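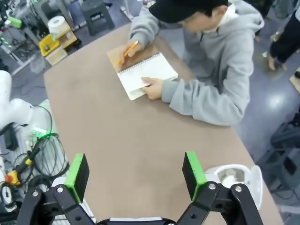

Kukness Top-Spiral Notebook Review

Print this page | E-mail this to a friend

I go through a lot of notebooks, and I've wanted one I could love for a long time. The Kukness is it! The spiral runs along the top, so your hand never bumps into the rings, whichever hand you write with. I'm a lefty, and with a side spiral I end every page with a row of dents in my wrist. With this one I can start a line right at the left edge and keep going.

The paper is the other thing I'm crazy about. It's white with light lines, light enough that a sketch or a little floor plan doesn't get lost in them. I use a plain yellow pencil most days and it glides along without scratching. Erasing is clean too – I rubbed out the same corner of a drawing over and over and the paper didn't go fuzzy. Gel pen takes a second to dry. A fat marker will go right through, so keep those for something else.

You get 122 sheets, which lasts me most of a semester of notes. Pages tear off neatly along the top, and the used ones flip all the way around to the back and stay there. I do still rest my free hand on the bottom of the page when I'm at a table (old habit, and the lower corners like to lift a bit once you get past the middle).

I had the Prernon before this, and it's a good notebook, but the wire came uncurled in my backpack after 2 weeks and snagged a sweater. My Kukness has been riding in the same backpack since March and the rings are all still round.

What would I change? A pocket at the back would be great, and I'd love a heavier cover. If you write standing up, get a clipboard to go under it.

I'm on my second one now and I have a third waiting in the drawer.

Print this page | E-mail this to a friend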